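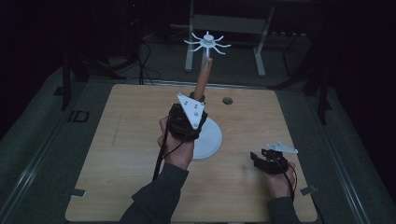
Left gripper closed on the dowel, right one open. Peg task board, visitor day.

2021-07-23

Notes from the open day, written the same evening so I do not forget. Janelle asked for one page, it will be a bit more.

Visitors came in four groups. The biggest one was from Vornthorpe, mostly people from their assembly line, and they asked the hardest questions. The Skomville group was school teachers. The other two were mixed, I did not write down where everybody came from.

We showed the hand-held grippers on the wooden board, the peg task only. The plan was to show also the drawer task, but I removed it from the program in the morning. The drawer front was sticking and I did not want to explain this to four groups. I think it was the right decision. One task explained slowly is enough for 20 minutes.

Order of the demo, for the next person who does it:
First I do the task with bare hands and say nothing. Then I do it again with the two grippers. Then I explain what is recorded, and at the end visitors can try. In the first group I explained before showing, and people looked at my face and did not look at the board. From the second group I changed the order and it was much better.

The dowel. I took it with the left hand and kept the right gripper open beside, so they could see the jaws without me moving everything. For the hole on the right side of the board this is not comfortable, I must turn the left wrist more than I like. With the right hand it is easy. But many visitors asked why the left, and this started a good conversation about which hand does what, so I kept it.

Sleeves: I wore the dark gray ones for both arms. They are warm. Please somebody order a thinner pair before the January visit, even if it will be cold outside, the lamps are the problem.

Cables. The left cable went down along my forearm and I felt it pulling each time I reached toward the back of the board. Two times I had to stop and move it. The visitors did not mind, but in a real session I would throw away such a recording. To try: a small strap near the elbow, and leave more length between the wrist and the strap. I do not know yet how much more. Janelle thinks the cable should go over the shoulder, I am afraid it will then touch the neck. We will test both.

When visitors tried, we logged each attempt. Total was 74 attempts, and 55 of them ended with the dowel in the hole. This is higher than I expected for people who have never held the grippers. It is not a clean number — some people watched three or four others before their turn, and we helped some of them with words. Please do not put it in any slide.

What was difficult for them:
- They squeeze too hard. Almost everyone. When the dowel is squeezed hard it turns a little in the jaws and then the tip points to the wrong place.
- They look at the gripper and should look at the hole. I said this to each group.
- Taller people bend over the board and their head covers the light.

One teacher did it very slowly, with maybe a minute for one dowel, and hers was the best motion of the day. I saved this one separately with the label "slow good".

Questions I could answer: how long one session is, why a person holds the gripper and not a robot arm, why the mounting plates on top are different in size for left and right. Questions I could not answer well: a man from Vornthorpe asked how we know that the motion of a person is possible for the arm. I said we check it after recording and drop what is not reachable, but he wanted to know how much we drop. I did not have the figure. Janelle Fajardo will look in the Nuvik logs and write to him.

He also asked about the price of the board. Wood and brackets were around 200, I told him this, without the grippers.

Storage: the recorder had 900 files before the first group. I have not counted after. Visitor attempts are in their own folder and must not be mixed with the training set.

To do
- check the clamping brackets at both near corners of the board, many people leaned there
- drawer front, sand it or replace
- return the folding chairs to Macaraeg, they need them back this week
- strap test, left arm first
- print the order of the demo in large letters and put it on the wall

Pencil marks on the left part of the board: please do not erase them, I still use them for start positions.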